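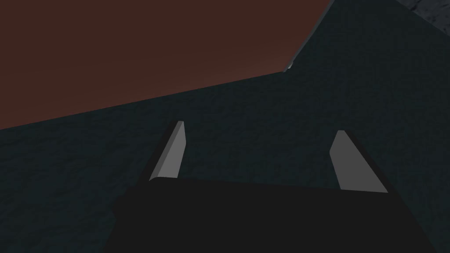 Page last changed: Thursday, 16:20

Write the rule before the robot moves

In my first year at Danham I was asked to review the safety notes for a two-arm robot that would work in kitchens. The document had 77 rules. I read all of them twice, and at the end I could not say what the robot must do when it touches a cupboard by mistake. There was a rule about the color of the power cable. There was a rule about who signs the form. But the touching of a cupboard, the most ordinary thing that can happen in a room with furniture, was left to the feeling of the person at the keyboard.

I think many groups have such a document. It grows one sentence after every bad day, and no sentence is ever taken out. My opinion is that we need fewer rules, and that they should be written for the simulator first, before any real arm is switched on.

Some colleagues find this strange. In simulation there is no person to hurt and no plate to break, so they ask why we should be strict there. They let the arms pass close to the walls, they let the gripper push on a door, and they reset the room when it goes wrong. I understand it, I did the same. But a habit learned with a free reset is still a habit. The engineer who ignores a contact two hundred times on the screen will ignore it also in the laboratory, and so will the policy which was trained on this data.

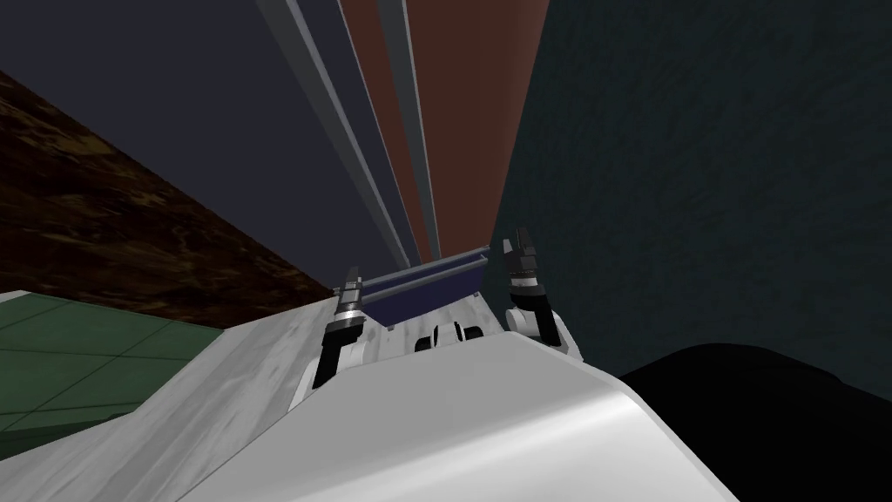
Let me take the case of carrying a tray, the task we use most at Danham. The usual measure is success or failure: the tray arrives or it does not. I find this measure too poor. A robot can bring the tray to the right place and touch two walls on the way, and in the table of results it looks the same as a robot that touched none. If the standard does not ask for contacts, then nobody records them, and after half a year there is no way to find them again.

My colleague Ardalan Talebi, who wrote the first version of our Lullik test rooms, does not agree with me completely. He says that a strict contact rule makes the robot shy. It stays in the middle of the room and does not reach into the corners, where most of the useful work is. He has a point. We tried for one month a rule that stopped every run at the first unplanned contact, and we lost 33 runs out of 200. When I looked at them again, many had stopped for a touch so light that a careful human cook would not notice it. A rule that punishes this is a bad rule.

So I changed my position, but only in part. I do not want to stop the run now. I want to write down the contact, with the part of the robot, the part of the room and the force, and to let a person judge it later. The cost is small - one more file and maybe ten minutes of reading in the morning. 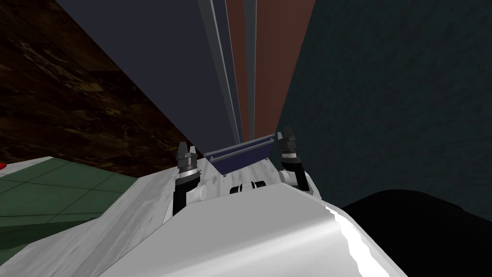

Two grippers and a tray in the simulated room, with the speckled wall to the right.

The second thing I would put in a standard is the viewpoint. Most of our arguments about what happened in a run are really arguments about where we looked from. Seen from the body of the robot, with everything tilted, it is difficult to say if a finger is near an edge or on it. I have been wrong in both directions. At Minholm they ask for at least two views of each doubtful moment before anybody may write the word "contact" in the report. I was against this at first because it doubles the storage. Now I think they are right, and the storage is cheap compared to a meeting.

The third thing is the empty hand. Our rules speak a lot about the hand that holds something, its speed and its grip. They say almost nothing about the hand with nothing in it. But with two arms, the attention of the operator goes to one side, and the other side is free to drift into a shelf.

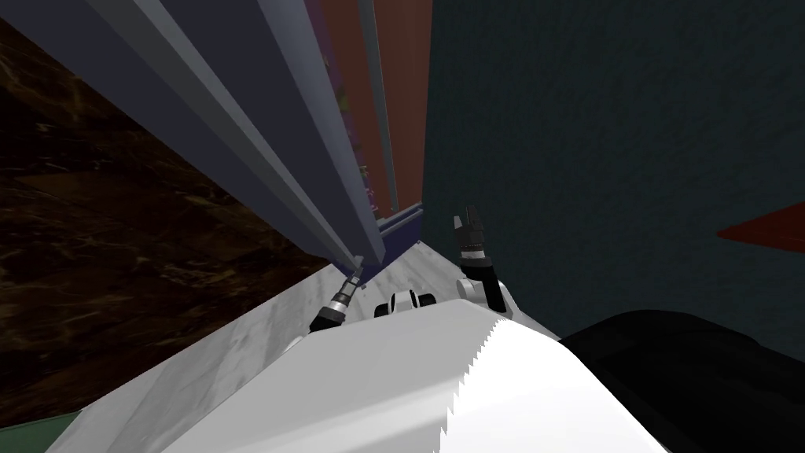 I would like each task sheet to name a resting position for the arm that is not working, and a minimum distance from the furniture. It does not need to be a clever position. It needs to be the same one on Monday and in April, so that when the arm is somewhere else we know that something has changed.

At the Tedesco workshop I proposed a list which fits on one page. A man in the front row told me that a serious standard cannot be one page. I answered that the people who must follow it are standing up, with one hand on the stop button, and they will not turn to page 2. He was not convinced, and we continued over coffee without result.

We have now started at Danham to cut the old document. The rule about the cable color is still there, because it came from the electrical department and I need their signature to remove it. The rule about the cupboard is written. It has three lines, and Ardalan wants to change the second one.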